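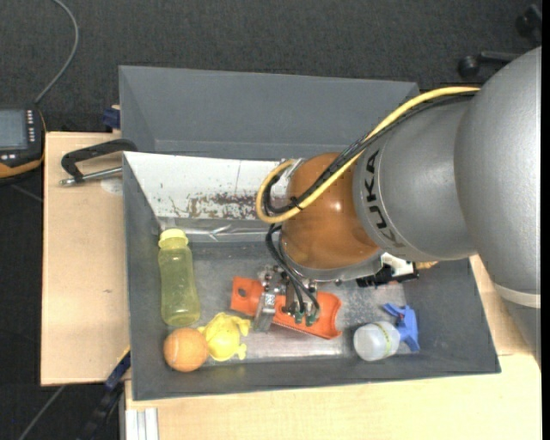 Jestside Bin Project: Final Report, Section 3
Object Set and Bin Layout
Submitted Friday, March 21, 2025

3.1 Purpose of the object set

The work in this section deals with the household items used in the mixed-bin trials and how they were laid out. Earlier student groups used plain wooden blocks. Blocks are easy to measure, but they stack flat and share one shape, so the results said little about a bin of ordinary goods. Our set was bought or collected so that no two items placed next to each other would have the same outline.

3.2 Bin

The bin is a dark gray rectangular container set directly on the tabletop. Dark gray was picked over white after a short comparison in which clear and pale items were hard to tell from a white floor. The bin was not fixed to the table. Its position was checked against two tape marks before each layout.

3.3 Items

Each item was given a short name, used in the log and in the tables of Section 5.

Bottle, clear type. Translucent yellow-green with a pale yellow cap. It rolls when placed in the open, so in most layouts it was laid lengthwise along a wall.

Ball. Orange, with a slightly fuzzy surface and a faint seam. It has no stable resting side and was always placed against another item.

Rubbery toy. Bright yellow, with a rounded body and small knobs. The knobs make the outline irregular from every side. It served as the stop for the ball.

Scoop part. Orange-red plastic. One end is flat with a round hole, and the other is wider and hollow, like a trough. This was the least regular item in the set, and its heading was recorded to the nearest quarter turn.

Spray bottle. Small. Laid on its side on the bin floor. The trigger head makes it wider at one end, and items placed against the head tended to shift it.

3.4 Layout procedure

Layouts were drawn from the Luo list, a text file of item orders and headings made before the trials began. The list has 797 entries. Items were placed in the order given, largest first, and were not adjusted once the last one was down. If an item rolled more than its own width, the layout was cleared and started over.

The total number of placements logged was 3532. Of these, 3498 were kept. The remaining placements were dropped for a missing heading or a wrong item name. Log files were stored in the Kernora folder with one line per placement.

3.5 Remarks on handling

The ball and the clear bottle accounted for most of the restarts. A pad under the ball was considered and rejected, as it would have raised the ball above the floor level of the other items.

Color was not controlled. Two of the items are close in hue (the ball and the scoop part), and in the first nine layouts they were entered under each other's names. The log sheet was then changed to use shape names only, and those layouts were repeated.

Item weights are listed in Appendix B. The clear bottle was weighed with its cap on.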